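How does a washing machine get clothes clean?
Kids' Explainers from Fuvico — written by Lucrezia Pagano

Mud on your knees. Juice on your sleeve. Into the wash it goes! But what happens in there?

First, the door. Lots of washers have a big round door on the front, with a see-through bulge in the middle. Behind it — a dark hole. That hole leads to the drum. The drum is a metal tub that spins, and it has loads of little holes in it so water can get in and out.

Around the opening is a rubber ring called a gasket. Squishy. It keeps the water inside and off your floor. Socks love to hide in it, so have a feel around! 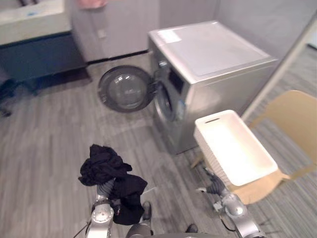

Thư Cao wrote in to say her little brother thought the round window was there so you could wave to your clothes. She also wants to know why it bulges. Good question Thư! The bulge pokes in toward the drum and helps push the clothes back so they dont get stuck by the door.

OK so the door is shut. Now what?

Water comes in. Soap comes in. Then the drum turns, slowly. Clothes get lifted up, then flop down. Up, flop. Up, flop. All that flopping squeezes soapy water through the cloth.

What does the soap do? Water and grease don't like to mix. Soap is made of tiny tiny bits, far too small to see. One end of each bit grabs grease. The other end grabs water. So the grease gets pulled off your shirt and goes down the drain with the dirty water.

Then a rinse. Clean water in, soapy water out.

Last comes the spin. FAST. Some machines go round 1,234 times in one minute! The clothes get pressed flat against the side and water flies out through the holes. They come out damp, not dripping.

Now you need a basket. Look at the sides of one at home. Are there little holes? Those let air through, so damp things don't sit there getting smelly. They make the basket lighter to carry too.

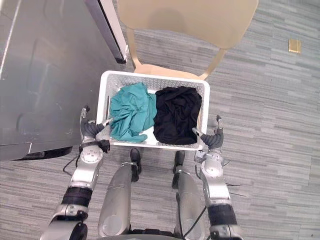 Two bundles, one basket. Teal on the left, black on the right.

Why do people sort by color? Dark clothes can leak a bit of dye, mostly when they are new. Dye is the stuff that gives cloth its color. A new black shirt can turn a white sock gray. Teal and black are both pretty safe together once they've been washed a few times, but check the label frist.

And the wrinkles! Cloth bends and gets squashed in the drum, and if you leave it in a heap the creases stay. Shake each thing out before you hang it up.
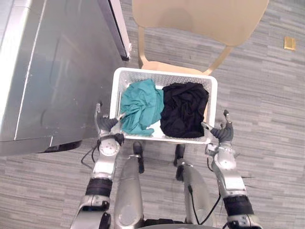
A heap of cloth means lots of creases.

Try it: Wet two old rags and squeeze them out. Hang one up flat. Scrunch the other in a ball. Check them after lunch. Which one is drier?

Words to know
Drum — the part that spins
Gasket — rubber ring by the door
Dye — what gives cloth its color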